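Re: [Pratness-list] Street swap, Friday start time

Rafail Papadakis wrote:
> Are we still setting up at 4 on Friday? And is anyone
> bringing the books left over from April?

Hi Rafail, yes, 4 it is! The gate code is 806 (same as last time, they never change it). I've got 40 of the April books in my hallway and I'm dying to be rid of them, mostly cookbooks and those Fasano mysteries everybody seems to own already. If somebody with a car could swing by Prilard Street and grab a couple of boxes, I'd be so grateful – my back is not what it was!

Black is for clothes, yellow for toys, green for kitchen stuff.

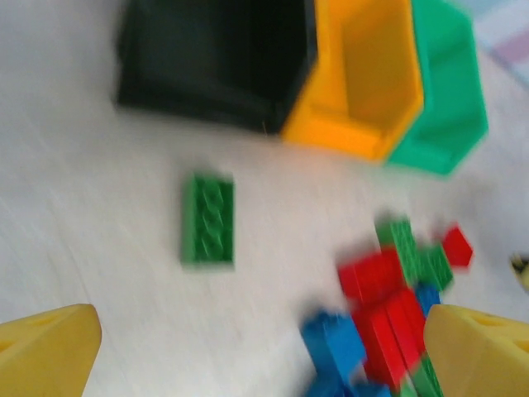 Still needed
Tape, markers, one more folding table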